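Open Afternoon at the Utura Works: Was It Worth the Bus Fare?

I went to the Utura open afternoon in July expecting a sales pitch, and for the first half hour I got one. Utura makes hair care goods, mostly for salons, and once a year it lets the public in for a look at how the stuff is made and tested. The flyer promised "the science of better hair." I have been promised that before.

The line outside moved slowly. Entry is free, but parking in the Kusuma lot next door is not, and the flyer leaves that out. Groups are capped at 23 people, which is still too many for the corridor by the molding hall. From the back I heard maybe half of what our guide said, and most of that was the word "premium."

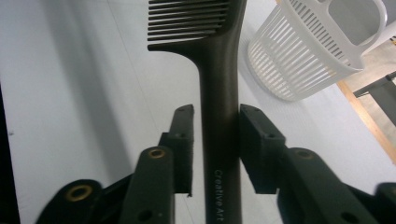
The molding hall itself is worth seeing. It is loud, it smells of warm plastic, and the guide had to give up talking, which helped. We had seven minutes there. We then had 40 minutes in a seminar room watching slides about Flevon, a conditioner that is supposed to cut breakage by 47 percent. I asked what it was compared with. The answer was "untreated hair," and when I asked whether that meant hair washed with plain water or hair not washed at all, I was told the details were in a report. The report was not available to visitors.

I don't doubt that somebody measured something. I do doubt that a number like that means much to a person with a wet head and a bus to catch.

The testing rooms came last, at half past three, and our group was hurried through them to make way for the next one. A pity. People had real questions by then, and the staff there were happier to say "we don't know yet" than anyone downstairs had been.

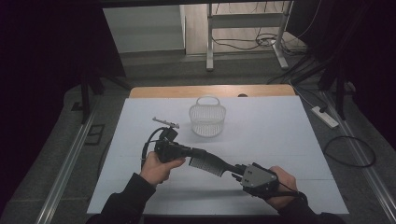
A comb and a small white basket at one of the tables.

The tour ends in the shop, naturally. The Zetano gift set was marked down to 50 dollars, from a price I could not find posted anywhere. I bought nothing and took the free sample, which made my hair feel like hair.

Go for the molding hall if you live nearby. Bring earplugs, skip the slides if they let you, and park on the street.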